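Lernesska Support
Home | My Tickets | Knowledge Base | Downloads | Contact
Print this page | E-mail this ticket

Ticket 532: Two-hand cloth folding demos rejected at import, left/right time offset
Product: Pidell hand-held gripper pair, recording software and importer
Opened by: Kuldeep Semwal, Brimthorpe site
Status: Closed
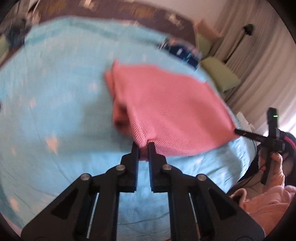

Task is bimanual cloth folding on a bed. The operator takes a small cloth by two corners, lifts it clear of the sheet, brings the corners together, lays it down and smooths it once. One gripper in each hand, both recording. We want 28 accepted demos per cloth before we start a training run.

The importer is rejecting most of them. Message is the same each time:

SYNC_FAIL: left/right offset exceeds limit

It goes by too fast to see which step of the import it comes from. The files themselves open fine. If I play left and right next to each other by hand, the left one is late. You can see it best at the lift, where one corner goes up on the right video and the left video is still waiting.

Single-hand demos (pick up a sock, put it in a bin) import with no errors on either gripper. So I don't think either unit is broken.

What I have done so far:

- Restarted both grippers and the laptop.
- Reinstalled the importer.
- Swapped the grippers between hands. The late one is still whichever is assigned as left.
- Changed the USB cables.
- Recorded on a table in place of the bed. Same result.

Please advise. The operators are booked through the end of September and I would like to use the time.

Kuldeep

SUPPORT REPLY 1

Thank you for the list, it saves some back and forth. The swap test is useful. If the delay follows the left assignment and not the unit, the fault is most likely in how the session is started.

Please send:

1. The session log from one rejected demo and one accepted demo.
2. The firmware version shown for each gripper on the Devices tab.
3. How the operator starts a recording. Trigger on the gripper, key on the laptop, or foot switch.

Also please confirm whether both grippers are paired before the session is created, or whether one is paired after.

CUSTOMER REPLY 1

Logs attached. Firmware is the same on both units.

Start is by foot switch. The operators have both hands full, so the trigger was no good for us. They kept closing the jaws when they reached for it and the first second of every demo was wasted.

Pairing: right first, then create session, then left. That is the order in the printed sheet we got with the kit. I can scan the sheet if you want it.

Something else I noticed while getting the logs. The offset isn't constant. The first demo of a session is usually fine. By the end of the session they are all rejected. In the worst log I have, the first 3 passed and everything after that failed.

SUPPORT REPLY 2

That explains a good deal. There are two separate problems in these logs.

Problem A, fixed offset. When the left gripper is paired after the session is created, it does not get the session clock. It uses its own clock from power-on and the software lines it up once, at the first start signal. The printed sheet is out of date. The correct order is:

1. Power on both grippers and wait for a steady green light on each.
2. Pair right.
3. Pair left.
4. Create session.
5. Press Sync Clocks and wait for the OK line in the log.

Problem B, drift. With no shared clock, the two recordings move apart as the session goes on. This is the reason your early demos pass. The correct pairing order should remove most of this too, but please run Sync Clocks again after every 12 demos until we have seen a full set of logs from you.

Do not raise the offset limit in the importer settings. Some sites have done this to get the files through. The files do go through, but the robot then learns to lift one corner before the other, and you see the cloth swing on playback.

No need to scan the sheet. We have the old version here.

CUSTOMER REPLY 2

Followed the new order this morning. Improved but not fixed.

First block: all 12 imported.
Second block, after pressing Sync Clocks again: a few rejected, scattered through the block. Same SYNC_FAIL message.

I played back the rejected ones. The start of each demo lines up now. The mismatch shows up in the middle, at the point where the corners come together, and then it goes away again before the cloth is laid down. I don't see how a clock does that.

Logs and the rejected files are in the shared folder under Brimthorpe, second block.

SUPPORT REPLY 3

You are right, it isn't the clock. We went through the files from the second block.

The importer does not compare clocks only. It also checks the two grippers against each other using their tracked positions. If tracking on one side drops out and then recovers, the position jumps, and the importer reads the jump as a time offset. The message is the same for both, and we agree it should not be. A request has been filed to split it into two messages.

In your rejected files the dropout is on the left each time. It starts when the cloth is raised in front of the left gripper's camera. At that moment the camera sees mostly fabric, and the fabric is moving with the hand. Tracking needs things in view that stay put. A cloth held close to the lens hides them.

Things to try, in this order:

1. Lower the lift. The cloth only needs to clear the sheet. Several of your operators bring it up to chest height.
2. Slow down the part where the corners come together. Fast motion and a covered view at the same time is the worst case.
3. Tilt the left gripper a little outward during the lift so the far side of the bed stays in view past the cloth.
4. Leave the room as it is. Pillows, curtains, patterned bedding and so on are all good for tracking. Do not clear the room or put down a plain sheet.
5. Ask anyone not recording to stay out of view. A person walking past counts as moving background.

Please change one thing at a time and note which block is which.

CUSTOMER REPLY 3

Results by block. Same operator for all of them, same cloth, correct pairing order, clocks synced before each block. 12 demos per block.

Block 1, lower lift only: 3 rejected.
Block 2, lower lift and slower join: 1 rejected.
Block 3, lower lift, slower join, left gripper tilted out: 0 rejected.

I then gave the same instructions to a second operator who had not been told anything about tracking. Her block had 1 rejected, and on that one she had dropped a corner and picked it up again, so I would have thrown it out anyway.

The tilt took some practice. With the gripper tilted, the tips don't meet the cloth square and the corner can slip when it is pulled tight. What works is to pinch farther in from the corner so there is a short end of cloth behind the jaws, then lift. I have told both operators to do it that way. Is this a problem for the training data? The older demos have the pinch right at the edge.

Second question. Can the rejected demos from before be recovered, or do we record them again?

SUPPORT REPLY 4

On the pinch: a deeper pinch is fine, and on thin cloth it is usually the better choice. Mixing the two is acceptable if you have enough of each. If you only have a small number with the edge pinch, leave them out of the first training run and add them later to see if they help or hurt.

On the old files: demos recorded with the old pairing order can be partly recovered. Run the importer with the Realign option on. It uses the jaw opening and the motion of both hands to find the offset again. It will not fix demos where tracking dropped out in the middle. Those have to be recorded again.

Check each realigned demo by eye at the lift and at the release. If the two sides do not match at both points, delete it.

CUSTOMER REPLY 4

Realign ran overnight on the old folder. Enough came back to be worth the trouble. I checked them at the lift and the release as you said and deleted the ones that were off.

We now have the 28 for this cloth, all with the deeper pinch. The realigned ones are in a separate folder and are not in the first run.

The first policy from this set is on the two-arm station in the Saxena room. It picks up both corners and lifts them level. It is still poor at the smoothing pass and tends to stop short of the far edge. I think this is our demos, as the operators all smooth differently. I will write a fixed motion for it and record again. That isn't a matter for this ticket.

One request: please replace the printed sheet in the kit. Our second kit came last week and it has the old order in it.

OK to close.

Kuldeep

RESOLUTION NOTES (SUPPORT)

Cause 1: Left gripper paired after session creation, no shared clock. Fixed by pairing both grippers before creating the session.

Cause 2: Left tracking dropout when the cloth covers the camera view during the lift. Fixed by operator technique: low lift, slow join, left gripper tilted outward.

Follow-up items:
- Separate error message for tracking jumps. Open, with the importer team.
- Printed pairing sheet. New version sent to the packing desk, old stock to be pulled.
- Knowledge base page on two-hand recording updated with the pairing order and the tilt.

Ticket closed by support. To reopen, reply to the last e-mail and keep the ticket number in the subject line.

Print this page | E-mail this ticket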